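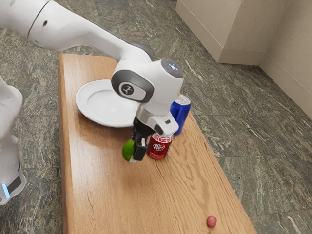
One lime, over the long board.

I've been making lime pickle every year since we moved to Faltside, and this is the first batch I've written down properly. My neighbour Senad Zupan asked for the recipe and I realised I didn't have one, just a habit.

The tree went in against the north fence and did nothing for years. This winter it gave us more fruit than we could use. I gave a bag to the Lazarević family at number 24 and kept the rest for pickling.

I used 12 limes, cut into eighths, with 80 grams of coarse salt and a tablespoon of turmeric. They go into a big jar with a lid and sit on the laundry windowsill, where the sun comes in until lunch. Shake the jar each morning. Mine took four weeks last year, but it can take up to six if the weather is grey. The skins should go dull in colour and be soft enough to cut with a spoon.

After that I warm a cup of mustard oil, let it cool a bit, then stir in chilli powder, fenugreek and mustard seed. Go easy on the fenugreek. I doubled it in 2016 and the whole lot was too bitter to eat.

Last year I used old jam jars and two of the lids rusted. I've bought new ones with plastic-lined lids from the kitchen shop next to the post office. They weren't cheap.

It's good with dal, or on a cheese sandwich. Senad has it with cold lamb. The next jar should be ready in October, and I still need to prune the tree and find the citrus food, which I think is behind the mower.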